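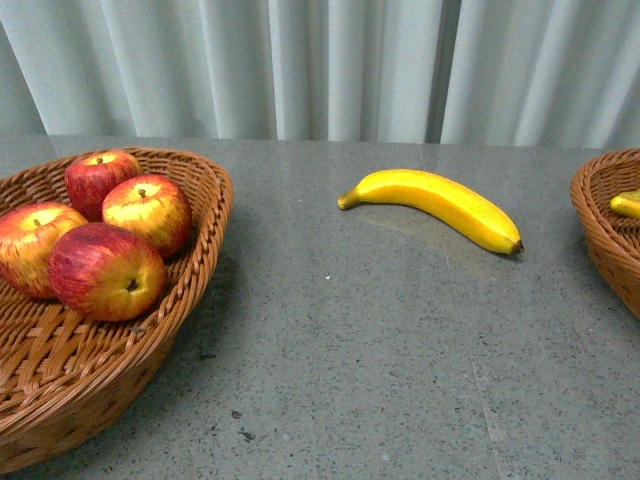
What is the Akwood Hill Race?

It is an amateur fell race held each May from the village of Akwood to the summit of Semel and back, open to senior runners and organised by Vurkia Harriers.

Akwood Hill Race

The Akwood Hill Race is an annual hill running event in the Scottish uplands. The course begins and ends on the village green at Akwood and climbs to the summit of Semel, which stands 786 metres above sea level. The race is run over open moorland for most of its length, and competitors are expected to find their own way between a small number of fixed checkpoints. It is regarded within the district as a race for climbers, as the runnable ground is confined to the first and last miles.

History

Races to the top of Semel took place irregularly as part of the Akwood summer games, where they were treated as a side event to the throwing and track contests. Few results from this period survive. The games lapsed when the field on which they were held was sold for housing, and for several years there was no organised running in the village.

The present race was established by Gillespie Skinner, a former middle-distance runner who had joined Vurkia Harriers after moving to the area. The first edition attracted 20 starters, all of them men and most of them members of the host club. Skinner himself finished fourth. A separate women's race was added two years later over a shortened course, turning at the shoulder below the summit. This arrangement was unpopular with the runners it was meant to serve, and after representations by Heather Moffat, then captain of the women's section, men and women were brought together in a single race over the full distance.

Moffat went on to win the women's title on five occasions and later acted as race secretary. During her time in the post the start was moved from the church gate to the green, a fixed entry limit was introduced, and the route of the descent was changed to avoid ground-nesting birds on the western slope.

The 2020 edition was first postponed. On 1 Jun 2020 the organisers announced that it would not be held later in the year, and entries were carried forward. By that point the race had recorded 1,269 individual finishers across all of its editions, a runner being counted once however many times he or she had taken part.

Course

Runners leave the green by the school lane and follow a farm track as far as the sheepfold, where the first checkpoint is placed. Beyond the fold the track ends. The usual line keeps to the left bank of the burn before striking directly up the north ridge, although some runners prefer to contour to the east and join the ridge higher up. The eastern line is longer but drier, and tends to be favoured after prolonged rain.

The upper ridge is a mixture of heather and broken rock. The second checkpoint is at the summit cairn, which must be passed on the right. From there the descent follows the outward route for a short distance and then drops into the corrie known locally as the Pot, rejoining the farm track a little above the sheepfold. The Pot is steep and grassy, and many of the closest finishes have been decided there.

In poor weather an alternative course is used, turning at the shoulder. Results from the alternative course are listed separately and do not count towards the course records.

Entry and rules

Entry is limited and is made in advance. Of the available places, 30 are held back for members of clubs within the district, and any that remain unclaimed are released to the general list. Competitors must carry full waterproof body cover, a map, a compass and a whistle. Equipment is checked before the start, and random checks may also be made at the finish. The use of poles has not been permitted since they were prohibited at the request of the marshals.

A runner who retires must report to the nearest checkpoint or to the finish. Failure to do so leads to exclusion from the following year's race — a rule that has been applied on several occasions, once to a former winner.

Awards

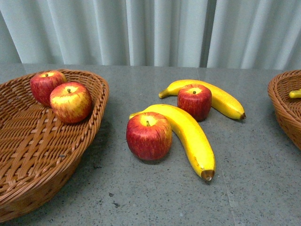 Prizes in the Akwood Hill Race have always been modest, and no money has been offered at any point in its history. The men's and women's champions each hold a perpetual trophy for one year, and smaller awards are made in the veteran categories and to the first local finisher. The winning team receives a basket of fruit, a custom inherited from the village games. The traditional form is a shallow oval one of tan-brown wicker, with a diagonal criss-cross weave and a thick rolled rim, as in the left-hand basket in the photograph, and apples remain the usual contents. The basket is kept by the team and is not returned.

The team award is decided on the combined positions of the first three finishers from each club. Where two clubs are level, the award goes to the club whose third runner placed higher. Mixed teams are allowed.

Notable performances

The men's course record is held by Donnie Imrie, who set it in dry conditions on the eastern line. Imrie had reached the summit in second place and took the lead in the Pot. He has since won the race twice more without approaching the same time, and has attributed the difference to the state of the lower track, which was resurfaced and then badly rutted by forestry traffic.

The women's record belongs to Mhairi Farquharson. Her run improved on a mark that Moffat had held for many years and placed her ninth overall, the highest position achieved by a woman in the race. Farquharson was competing on Semel for the first time.

Iona Strachan holds the record for the greatest number of completed races. She has also served as a summit marshal in years when injury prevented her from running.

Junior race

A junior race is held on the same morning over a marked course to the sheepfold and back. It starts before the senior event and is divided into two age groups. Junior runners are not required to carry a map or compass, but must have a waterproof jacket. Imrie won the older age group as a schoolboy.

See also

Vurkia Harriers
Fell running
Akwood summer games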